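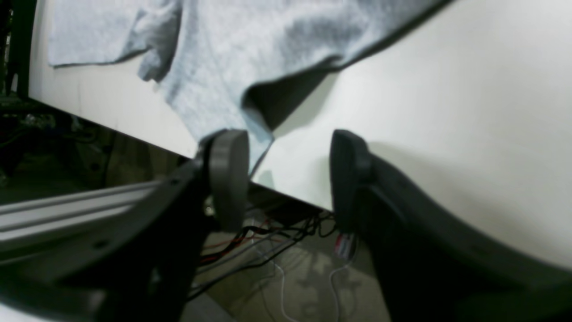 Gripper budget for folding shirts: second arm or spare pads?

skostside_diep
I've got $3177 left to spend by November. Gidlow wants $478 for a set of finger pads, and I'm tempted to put it all toward a second arm. Thoughts?

harunafan16
Pads first! Soft gray knit like that is a pain to pinch.

tetix73
Disagree. One arm folding a T-shirt is slow going, I'd get the second one and live with the old pads.

skostside_diep
Ugh, okay. Asking Gidlow for a bundle price tonight.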